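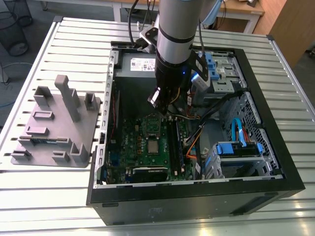
Should a small chip company pay for a second source on its power management parts?

For anything that will ship longer than 3 years, I think it should, and the money ought to be in the budget before tapeout.

I have spent most of my working life on the supply side of mixed-signal chips, and the argument I hear against a second foundry has hardly changed. A port costs too much. The second process has different device models, so the analog blocks have to be redrawn. Characterization has to be done again and the test program has to be matched. All of that is true. On the last port I worked on, the bandgap alone took a month longer than planned.

The usual business case compares that cost with the wafer price at the second foundry. If the second wafer isn't cheaper, the port looks like a loss and gets struck off. I think this is the wrong comparison. The cost of having one source doesn't show up in the wafer price. It shows up when lead times stretch and the customer has a line waiting.

Zovero went through this with a battery charger chip. The part was in a single process at a single fab, and it sold well. Then the quoted lead time went from 16 weeks to 40, and later to 50. The company was too small to get a better place in the queue. Two of its larger customers redesigned their boards around a competing part, and a socket lost that way doesn't come back until the next product generation. The port that had been turned down two years earlier would have cost less than one quarter of the sales that went away.

Vakthorpe did it the other way. Its engineers kept the regulator family to devices that both of its foundries offered in similar form. They gave up some die area for that. The sales team complained, with some reason, that the parts looked a little large next to the competition. But when one fab cut its allocation in March, the company moved starts to the other and the customers got a change notice they had already approved in principle.

That approval matters more than people on the design side tend to think. Automotive and medical customers won't take silicon from a new fab on short notice. Qualification lots, reliability hours and paperwork take most of a year. A second source that exists only as a finished layout in a directory is worth very little in a shortage. Some volume has to run through it every quarter, even when the first fab has plenty of room.

There are parts I would leave alone. A digital chip on a leading process is too expensive to port, and often there is no real equivalent to port it to. A short-run part for one customer doesn't justify it either. The Lavix display driver was on sale for 18 months and then replaced, and a second source would have been ready just in time for the last order.

Power parts are different. They live a long time, they sit on old and well understood processes, and one of them costing 40 cents can hold up a finished system. I would start with the oldest part in the catalog that still brings in steady orders, and ask both foundries for a quote this quarter.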